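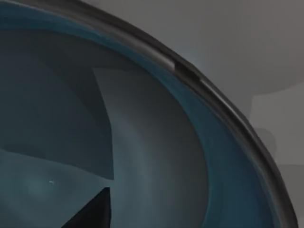

RELATIONSHIPS & FAMILY | WORKING PAPERS

3. What the couples told us about making up

Figure 3. A large bowl in close-up, with a dark rim and a teal-blue band inside it.

I'll be straight with you, I expected the big rows to matter most. Cirilo Camacho and I spent most of September in Drindau talking to 41 married couples, and between them they gave us 198 diary entries about arguments at home (some ran to pages, some just said "bins again"). What caught my eye was how they got back to speaking.

In 32 of the couples, the same person nearly always made the first move. It was rarely a proper apology – more often a cup of tea, or a question about the car. One wife told us she knew it was over when he asked what she wanted from the shop. Her husband, interviewed separately, thought he had said sorry out loud every time!

That gap kept turning up. Varela found much the same in his Bikine interviews, though his couples were younger and mostly without children, so I wouldn't lean on the match too hard. Nicanor and I have argued about this by email and we still don't agree.

Only 7 couples said they talked the quarrel over again the next day. I'd love to tell you they were the happiest, but their scores on the Teixeira scale were all over the place, and two of them had stopped filling in the diary by the end. We come back to those two in section 4.

14 shares | 3 comments
Sign up to the Pesby newsletter for new papers by email.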